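Brake pad 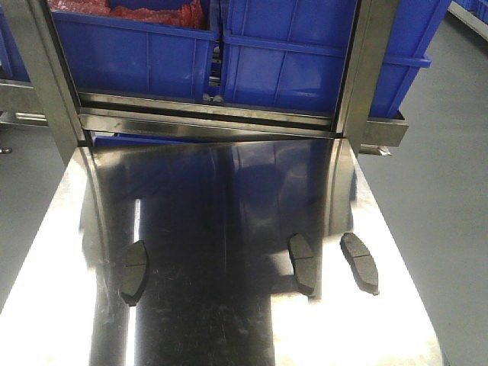 Three brake pads on a polished steel surface

A brake pad is the part of a disc brake that does the rubbing. Two pads sit in a caliper, one on each side of a spinning metal disc, and when the driver presses the pedal they squeeze the disc and turn motion into heat. It is a wonderfully simple idea, and it works on bicycles, family cars and express trains alike!

Materials

Each pad has a stiff backing plate with a block of friction material fixed to it. The recipe for that block is where things get really interesting. Organic pads use fibers and resin, and are quiet but wear fairly fast. Semi-metallic pads add iron, steel or copper and cope well with heat, though they can be noisy. Ceramic pads make less visible dust – a great favorite with owners of pale wheels.

Many early pads contained asbestos, which handles heat very well but is dangerous to breathe in. Many countries have since banned it from new pads.

Slots and wear

Many pads have a slot cut across the face. It gives dust and gas a way out, helps the block flex without cracking, and on some designs shows how much material is left. Other pads carry a small metal tab that squeals against the disc when it is time for a change.

Fade

Pads that get too hot lose grip, an effect called fade. On long mountain descents drivers use a low gear to keep the brakes cool.

See also: Brake lining, Disc brake, Drum brake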